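Why Does Marble Have Lines in It?

Reading time: 1 minute

Marble begins as limestone. Limestone is made mostly of a mineral called calcite, and much of it comes from the shells of sea animals. When limestone is buried deep underground, heat and pressure change it. The calcite grows into new crystals that lock tightly together. The new rock is marble.

Pure marble is white. Clay, iron and other materials mixed into the limestone give it color. Carbon can turn it gray.

The thin lines are called veins. Some form when the rock cracks and water carries minerals into the gap. The minerals harden and fill the crack. Other veins are layers of clay or sand that were squeezed and folded.

Many tables and counters have a marble pattern but are made of something else. A pattern can be printed on a sheet and glued to a board. To check a surface at home, look for the same vein shape in two places. Printed patterns often repeat. Natural veins do not.
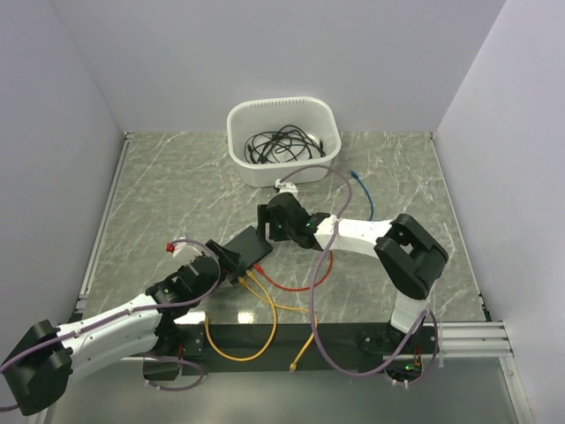

Rocks and Materials Club, Katayama

Gray marble pattern with thin white veins on a tabletop.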